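From: Flynn Doolan
To: Drunerley Menders and Makers list
Subject: Re: getting creases out of old cotton (and the shrinking question)

Hello all,

Sorry for the slow answer, I've been up to my elbows in the quilt backing and didn't look at my messages for most of August. I'll put the original below so people can see what I'm on about.

> I've inherited a big bag of cotton bits from my aunt in Salem, mostly
> shirts and tea towels with a couple of lengths of dress fabric that were
> never cut. Everything has been folded up for years and the creases are
> like knife marks. I want to cut the lot into squares for a quilt. Do I
> need to wash the old shirts again if they've obviously been washed a
> hundred times already? And what about the uncut stuff? My iron is a
> cheap Sterell with a steam button that mostly dribbles. Also is there
> any way of knowing whether a red will run before it ruins everything?
> Any advice gratefully received, I'm fairly new to this!

Right then. Taking it in a muddle, because that's how I think.

The uncut lengths, yes, wash them, absolutely, before you go anywhere near them with scissors. I learnt this the hard way with a blue check that I put straight into a cot quilt. It went in the machine once and came out looking like a relief map of Wales. My sister still has it (it lives in the car for the dog now). Run a zigzag along the raw edges first or you'll be picking threads out of the filter for a fortnight, and don't stuff the drum.

The shirts are a different matter. If they've been worn and washed for years then they've done all the shrinking they're going to do. I still give mine a rinse, mainly for the smell! Bags from lofts have a certain something about them. But if you're short of drying space, do the dress fabric first and leave the shirts until you feel like it.

Now creases. Steam on its own has never shifted an old fold for me, on any iron. What does it is getting the cloth properly damp all the way through and leaving it be. I spray with plain water, roll the piece up like a Swiss roll, shove it in a plastic bag and go and do something else for the evening. Next morning it presses flat with hardly any effort, dribbly Sterell or no dribbly Sterell. Press it, mind, up and down, and don't shove the iron about, or your squares will come out as diamonds. I had 354 of them for the hall quilt and a good few were more kite than square, so I speak with feeling.

If there's still a line after that, try white vinegar and water on a cloth, one part to four, and press over it. Test a corner first. Some lines are there for good, though, particularly where the sun has got at a fold and taken the colour out, and you just have to cut round them.

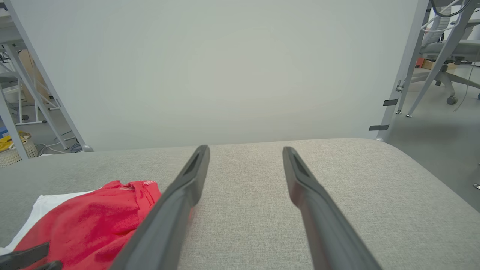
Marjory thinks I'm far too relaxed about reds, and she wrote to me off list to say so. Her view is that every red goes in a bowl of hot water by itself with a white hanky, new or old, charity shop or best, and if the hanky comes out pink the red goes back in the bowl until it doesn't. She did a whole bed quilt in red and cream on that principle and the cream is still cream, so I can't really argue. She says the bowl wants to be a white one too, so that you can see the water, and that salt does nothing whatever except make you feel you've tried.

I'm with her on the salt. My gran swore by it, and my gran also had a great many pink pillowcases.

Jersey, while I'm here, since shirts might well mean T-shirts. It's lovely and soft but it stretches as soon as you look at it, and next to ordinary woven cotton it'll pucker unless you back it with something. I use the lightest iron-on stuff I can get. The market stall used to keep one called Jenovum that was dear but very good, and I've got a scrap of it left that I'm hoarding like gold. Any light fusible will do the job. Iron it on before you cut, let it cool flat, and then treat it as you would any other cotton. Cut round the seams and the neckband, they're too bulky to bother with, though I do save the hems for tying up tomatoes.

And you'll want to think about how big your squares are going to be before you start hacking things up. A man's shirt gives you a lot from the back and next to nothing from the sleeves. I cut mine at 15 centimetres because that's the width of my ruler and I'm lazy. If you go much smaller you'll be sewing until you're ninety.

Cotton thread, please, and a new needle. I know everyone says it and I know we all carry on with the old one.

One other thing, which is for everybody. The box of batting offcuts is back in my spare room and I'd quite like it gone. There must be 200 strips in there, all widths, perfectly good for joining up into a table runner or padding out a pot stand. Come and take some! Evenings after six are best. Bring a bag, as I've run out.

I've also still got somebody's pinking shears with green handles.

Cheers,
Flynn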